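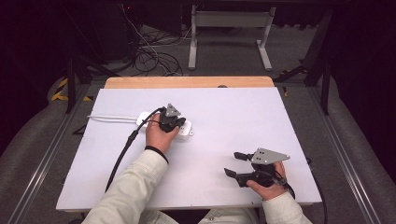
Tillside Fungo Bat

Ash or maple, hand turned, comes with a cloth sleeve

I've hit more ground balls than I've ever thrown, fielded or watched on TV, and I did it for years with the wrong bat. An old game bat with a chip out of the knob, a metal one from the lost and found, whatever was leaning on the fence. By the end of infield practice my forearms felt like wet rope and my pop-ups were going foul on the shortstop side every single time. So I started making my own, and then the other coaches in the Sirnbridge summer league wanted one, and now there's a page with a button on it and you're reading it. Hi!

If you're new to this, a fungo is the long skinny bat coaches use to hit practice balls to fielders. You toss the ball up yourself and hit it where you want it to go. It's lighter than a game bat and it's not built for live pitching (please, please don't, more on that further down). What you want from it is control, and you want to still like it when you're at the bottom of the second bucket of balls.

The Tillside is the one I've settled on after a lot of shavings on the floor. It weighs 17 ounces in ash and a hair more in maple. The barrel is slim but not silly slim. I tried one shape that was barely thicker than a broom handle because I'd seen an old coach use something like it and he could drop a ball on a base from home plate. I could not. I missed the ball completely in front of a whole team of twelve-year-olds, who have not let it go. The barrel got a little fatter after that.

The handle is where I've been fussy. It's thin, with a slow flare down into the knob instead of a sharp step, and that came from Misaki Kudo, who has coached the infielders over at the high school longer than I've owned a lathe. She used one of my early ones through June and brought it back with pencil marks all over the handle and a note rolled around it with a rubber band. The note said the knob was chewing up the heel of her hand and would I please do something about it. I did something about it. Every bat since has had what I still call the Kudo knob, and she gets her bats free, forever, whether she likes it or not.

The wood

I buy billets from Kowalchuk, a small family mill, and I pick through them myself. They're patient with me. I'm looking for straight grain all the way down, and I'll turn down a really pretty piece if the grain wanders off in the handle, which is the spot where it'll break on you. The pretty ones with the wavy figure mostly become bottle stoppers for my sister.

Ash is what I use. It has a bit of give and it feels soft on contact, and when you catch one off the end of the bat it doesn't sting so much on a chilly morning. It does flake along the grain as it gets old. You'll see the face start to lift in little layers and that's your sign to turn the bat a quarter turn, or start thinking about the next one.

Maple is harder and louder. Some people love the crack of it, and I'll admit fly balls seem to jump a little more. If you mostly hit to outfielders, go maple. If you mostly hit grounders, go ash. If you hit both and can't decide, go ash and stop worrying about it, you'll be fine.

Good ash has been getting harder to find, by the way, with the beetles. I buy what I can and when a batch is gone it may be a while until the next. If the ash option is grayed out when you get here, send me a message and I'll put you on the list. I do go down the list in order and I don't play favorites (except Misaki).

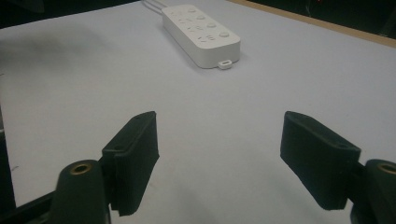

Can I use a fungo bat to hit off a machine or take live batting practice?

Please use a game bat for that. A fungo is made of less wood and the handle is thin, so a pitched ball can snap it, and a broken barrel flying at a kid is a rotten way to end practice. Soft toss with foam or plastic balls is okay. Anything harder than that coming at you with speed, pick up the heavy bat.

Finish and colors

The barrel gets left nearly bare, with only a thin coat of clear so the damp stays out. The handle you can have natural, black, barn red or a green I mixed by accident and can't seem to stop using. I call that green Vutska, after the creek behind my shop, which goes just that color in late spring when everything's leafed out and the water's low. It looks better on ash than on maple. On maple it goes a bit swampy, and I've had people ask for it because of that, so what do I know.

The handle finish is slightly tacky the first week or so. That's normal and it wears to a nice dull grip. Don't sand it! I had a lovely man sand his right down to the wood and then write to tell me the color came off. If you like pine tar or tape, go ahead, a single layer of cloth tape is what I use when it's hot out. Skip the thick padded grips. They make the bat handle-heavy and then all the work I did on the balance goes out the window.

I can burn a name or a few letters into the barrel, up to one line. Team names, a coach's nickname, your dog. Keep it clean enough that I can leave it on the bench when my mother visits. Personalized bats can't come back unless I spelled it wrong, so please type it exactly how you want it, capitals and all. I copy what's in the box letter for letter.

Every bat gets a number under the knob, in pencil, under the clear coat. The last one to go out before I updated this page was 1,105, a maple one with the red handle. I never planned on numbering them, I just started writing on the first few so I could tell which shape was which, and then it felt rude to stop.

Which length?

There are 2 lengths, and I named them Long and Regular because I have no imagination at the end of the day. Long is for hitting high flies to the outfield and for tall people. Regular is for nearly everyone else. If you coach little kids and you're standing pretty close to them, get the Regular, you'll be much gentler with it without trying. A shorter coach who hits a ton of outfield should still think hard about the Long, though. It looks like too much bat and then you swing it and it isn't.

I get a lot of notes asking about left-handed versions. It's a round stick of wood! You can swing it from either side. I only mention it so you don't feel bad for wondering, since I've had that note from people who've coached for decades.

Looking after it

Keep it out of the trunk of your car in summer. I know that's where it lives, mine lived there too, but the heat dries it out and then a dry bat meets a cold baseball in spring and you get a crack you can hear from the parking lot. Bring it in the house and stand it in a corner or hang it up. Wipe it down if it got rained on and let it dry slowly, away from the heater.

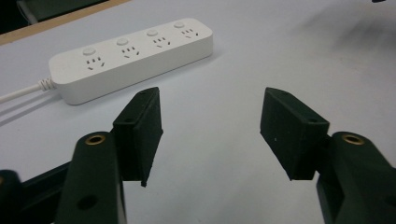
The cloth sleeve helps with the dings but it won't keep water off, so don't leave the bat in a wet sleeve overnight. And keep it separate from the kids' bats if you can manage it. A skinny light bat is catnip to an eight-year-old, and it'll be out behind the dugout hitting rocks before you've finished filling in the lineup card. I've thought about stamping NOT FOR ROCKS on the barrel. If you want that burned in as your one line, I'll do it for nothing.

For the face of the barrel, hit with the grain facing the way you'd like it to wear and turn it now and then. Ash and maple are different here. On ash, hit on the edge grain, where the lines run close together. On maple, hit on the flat, where the grain looks wide and loopy. I put a small dot on the knob to help you out: dot facing up at the sky when you make contact and you've got it right. You'll forget for a while and then you'll do it without looking.

Shipping and the rest of it

If the bat's in stock I get it to the post office within 4 days. Personalized ones take longer since I do the burning in batches when the smell won't bother my neighbor's laundry. Bats go out in a long cardboard tube with the ends stapled shut. Use pliers on the staples, or a flat screwdriver, and keep your thumbs away from them.

If it breaks in the first season from hitting regular tossed baseballs, send me a picture of the break and tell me what you were doing. I'm easy to deal with. I can also usually tell from the break what you were doing, so just tell me the truth and we'll sort something out. Breaks from live pitching, fence posts, tire drills or rocks are on you, but I'll still give you a bit off the next one if the story's good.

I don't sell through stores, with the one exception of the snack counter at the Sirnbridge field, where there's usually a Regular or two leaning behind the popcorn machine. Ask and they'll let you take a few swings out back. Same price as here.

Team orders, write to me first and don't use the button. I can do a better price on a bunch, and I'd like to know how soon you need them before I say yes to anything. Winter is the best time to ask. By the time the fields are dry I'm turning bats until supper and answering messages with sawdust in the keyboard, so if I'm slow getting back to you in spring, write again. I won't mind.

Page updated 24 August 2019. Ash in stock in both lengths, maple in Regular only, green handles back next batch.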